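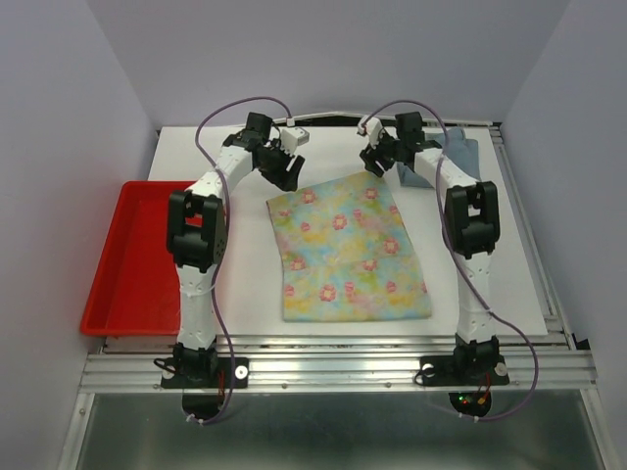

Teleoperated demonstration

Teleoperated demonstration is a method of teaching a robot a task by having a person control the machine through the task while its movements are recorded. It belongs to the wider field known as learning from demonstration or imitation learning. The recordings are later used to train a control program, called a policy, that attempts the same task without a person at the controls.

The method is used most often for work that is hard to describe in written rules. Folding cloth is a common case. A flat piece of fabric can be described by its corners and edges, but once lifted it bends, sags and hides parts of itself, and the number of shapes it can take has no practical limit.

Methods of control

In leader–follower control, the operator holds a pair of lightweight arms, the leaders, whose joints are read by sensors. A second pair, the followers, copies the joint positions and does the work. Two-armed stations of this kind commonly place the followers side by side on a shared rail, with both grippers reaching over one work surface.

In handheld control, the operator moves a tracked controller, and software works out the joint angles needed to bring the gripper to the matching position. This places fewer demands on the shape of the arm but can produce awkward poses near the limits of its reach.

Kinesthetic teaching is a related method in which the person grips the robot itself and guides it by hand. It needs no second device. It is less suited to tasks with two arms, as one person must usually move both at once, and the person's hands may block the view of the cameras.

Recording

A single recorded attempt is called an episode. It normally holds the joint positions of each arm, the opening of each gripper, the commands sent by the operator, and video from one or more cameras. Fixed cameras show the whole work surface. Cameras mounted at the wrist show the area near the fingertips, where a fold or hem may be hidden from other views.

Many stations are enclosed by plain walls, which limit changes in the background and reduce stray light. This makes early training easier — and may also leave the policy unable to cope with a different room. Later sessions therefore often vary the lighting, the cloth and its starting position.

Example: the Weltham cloth set

The Weltham cloth set contains 2,945 episodes of folding small rectangular pieces of fabric with two arms. It was recorded with the Draverero station, a leader–follower design, and stored in the Skello format. Each episode begins with the cloth on the table and ends when the operator releases it and withdraws both grippers. Printed and plain fabrics were used.

Episodes are graded by the number of folds requested, from two to four. Attempts in which a corner slipped and was picked up again were kept and labeled as recoveries. Attempts stopped by the operator were stored separately.

Limitations

The quality of a trained policy depends heavily on the operator. Pauses, repeated grasps and unneeded movements are learned along with the useful ones. Operators also differ in habit: one may fold toward the body and another away from it, and a policy trained on both may hesitate between them. The Heinonen protocol addresses this by fixing the order of folds before recording begins.

Most leader arms return little or no sense of touch, so the operator must judge grip and tension by sight. Thin fabric is a particular difficulty, as a gripper may close on one layer, on two, or on the table surface.

See also

Behavior cloning
Bimanual manipulation
Kinesthetic teaching
Remote manipulator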